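4.2 Clear film and its second use

Among all the packing materials in our study, clear plastic film was the one that people found most difficult to describe. They could say the size of a carton or the weight of a paper bag, but for film they used their hands. In the interviews at Rembridge, several packers pressed their fingers together to show how a used piece "goes small" and then opened them again to show how it comes back. We take this spring-back as the starting point of the present section, as it affects both how film is stored and how often it is used again.

The material was collected in April at two sites, the packing room at Rembridge and the smaller one at Cârstea. In total 226 pieces of used film were kept. We did not clean or flatten them before the first sorting. Each piece was put on a table, left for 7 minutes, and then placed in one of three groups: flat, wavy or crinkled. The sorting was done by the second author, and a part of it was repeated by Kha Lục, who had not seen the first results. The two sortings agreed well for flat and crinkled pieces and less well for the wavy group, where the border is a matter of taste.

A crinkled piece differs from a flat one in three ways that matter for the packer. First, it takes more room in a drawer or a bin. Second, its edge is hard to find, which costs time when the piece must be opened again. Third, it hides what is under it. Film is bought as a clear material, and the order forms at Cârstea name it so, but after one use it is only clear in places. Every fold returns the light of the room, and the eye follows these bright lines and not the goods below them. Packers who check labels through the film complained of this more than of anything else. Sotiris Kalogeropoulos, who led the work at Cârstea, told us that he had stopped checking through film at all and lifts it every time – also when the piece is new.

The look of crinkled film is therefore not a small question. We used the following signs to place a piece in the crinkled group: white highlights along the wrinkles, an uneven or ruffled border, and a surface that is only partly transparent, so that the edge of an object covered by it becomes unclear. The same signs can be found in Figure 4.

Figure 4. Crinkled clear plastic with bright highlights and a ruffled edge.
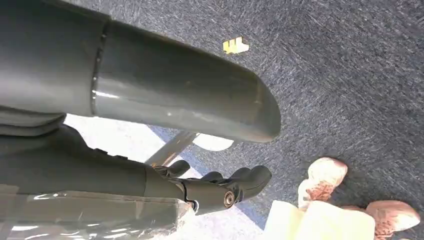

Storage habits were different at the two sites. At Rembridge the used film was pushed by hand into an open bin, and pieces from the bottom of the bin were nearly always crinkled. At Cârstea it was hung over a rail near the Zanar cutting table, and most of the pieces taken from there were flat or wavy. We cannot say that the rail alone explains this, for the two sites also buy film of different thickness. A test with one kind of film at both places would be needed. What we can say is that packers at Cârstea chose a used piece more willingly, and that they spoke of it as "film", while at Rembridge the word for the same thing was mostly "waste".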